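How to clean a second-hand record by hand (and not wreck it)

17 December 2021

I buy too many second-hand records. There, that's out of the way. Most of mine come from charity shops, house clearances and the Saturday market in Drarnon, and most of them arrive with someone else's fingerprints, a bit of their sitting room carpet and now and then a ring where a mug stood on the sleeve. A surprising number of them play beautifully once they've had a wash, so I thought I'd write up how I do mine, as people keep asking me at the listening evenings and I always forget half of it when I'm put on the spot.

I should say first that I don't own a vacuum machine or one of those ultrasonic baths. I'd love one (who wouldn't!) but I've got shelves to fill. Everything here is done by hand at the kitchen table, and I can get through a small pile in an evening with the radio on.

What you need

A carbon fibre brush for dry dust
A soft goat hair or microfibre pad for the wet part
Two clean microfibre cloths, never washed with fabric softener
Distilled water, a big bottle of it
A drop of plain, unscented washing-up liquid or a proper record cleaning fluid
A small spray bottle that has never held anything else
A dish rack, or something else that will hold records upright by the edge
New inner sleeves, the anti-static sort

I use Riltel inner sleeves these days. They come in packs of 200, which sounded mad when I ordered them and I'm now on my second pack. Any poly-lined sleeve will do the job, but please don't put a clean record back in the old paper one. I did that for years and wondered why they still crackled.

Mixing the fluid

I make up 995 ml of distilled water and add 4 ml of cleaning concentrate, measured with a little medicine syringe from the chemist. If you've bought a ready-made fluid, ignore me and follow the bottle. If you're using washing-up liquid, one drop in a full spray bottle is plenty. You want it to spread over the vinyl and not bead up, but you don't want suds, as they're a pain to rinse out.

A word of warning about shellac. If you have any 78s, do not put alcohol anywhere near them. It eats into the surface and there's no getting it back. Check the label on your fluid before you start, and if it doesn't say it's safe for shellac, keep your 78s well away from it.

Step one: look at it

Hold the record by the edge and the label, tilt it under a lamp and have a proper look. Dust and smears will wash off. Light hairline marks often don't sound like anything at all. A scratch you can feel with a fingernail is there for good, and no amount of scrubbing will help, so don't take it out on the rest of the record.

Step two: dry brush

Put it on the turntable with the platter going round and the arm safely parked. Rest the carbon fibre brush across the grooves very lightly, let it go round a few times, then sweep it slowly off towards the outer edge. I always do this before any water goes on, otherwise you're just making mud.
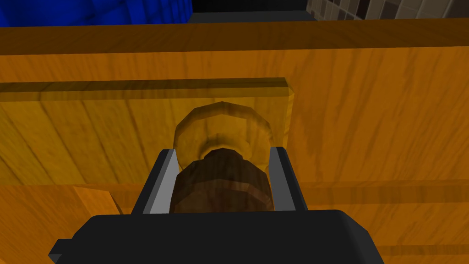
Grorkness Record Club, Listening and Vinyl Care Group

Step three: wet clean

Take it off the turntable for this bit! Lay one of the cloths flat on the table and put the record on top. Spray the fluid onto the pad, not onto the record, and keep it off the label, especially on older pressings where the ink can run. Then go round with the grooves, never across them, in a gentle arc. I do a quarter of the record at a time and then go once round the whole lot. Leave it to sit for a minute if it's really grubby. Turn the cloth over to a clean side before you flip the record, or you'll put all the muck straight back on.

Step four: rinse

This is the step everyone skips, me included for a long time. Clean pad, plain distilled water, same direction, both sides. Tap water leaves minerals behind (ours is so hard you could build with it) and you'll hear them as a fine, steady tick. If you've used washing-up liquid, rinse twice.

Step five: dry

Pat with the second cloth, don't rub, and then stand the record in the dish rack until it's completely dry. Mine go in the back bedroom with the door shut, out of the sun and away from the radiator. I once left three by a window in August and ended up with three very expensive salad bowls.

Then into the new sleeve and back on the shelf, upright. I put a pencil dot on the corner of the sleeve so I know it's been done.

Is it worth it?

My test record is a copy of the Górecki third symphony, which is about as cruel a thing as you can play on a dirty pressing. It starts with double basses so quiet that every speck comes through. Before cleaning, mine sounded like somebody frying an egg behind the orchestra. After two washes the opening was nearly silent, and I sat there and listened to the whole first movement with my coat still on.

I keep a list of everything I've washed and it stands at 445 records as of this week. Some of them are still noisy, and a couple went back to the charity shop. If one doesn't come up after the second go I leave it alone.

Last thing: clean your stylus before you play any of them. A little dry brush, back to front only, following the direction the record travels. Bring your brush along to the next club night if you're not sure which way that is and we'll have a look at it together.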